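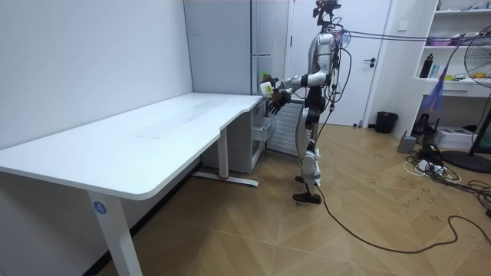 New Suleron EP, anyone else hooked?

drumfern
Posted 2021-03-21
I've had the new Suleron EP on repeat since Friday and I love it! Tenside put it out on tape (only 100 copies, mine's in the mail) and the digital is up too. Track two, "Nagano," starts as a hazy pad thing and then this fat, rubbery kick walks in and the whole room changes. So good.

oxbow_lane
Got it in February with the preorder. Great stuff, but "Nagano" is the weak one for me. Nine minutes and the kick doesn't show up until more than halfway. Give me "Plurkbridge" any day.

drumfern
The wait is the best part!! Try it on headphones, there's a little bell line under the pads that comes back at the end.

tapehead60
With oxbow on this. "Plurkbridge" has the best bassline Tenside has released, and the fade at the end kills me every time. Is the tape mastered differently? Mine sounds darker than the files.

oxbow_lane
Mine too, less hiss on the hats. I like it better that way.

kettle_m
First album is still the one to beat imo. This is prettier but it's safer.

drumfern
Safer?? The last track drops to 60 bpm and turns into a choir! Go back and play side B loud, then tell me what you think of the choir bit.

kettle_m
Ok, playing it tonight. The choir I'll give you.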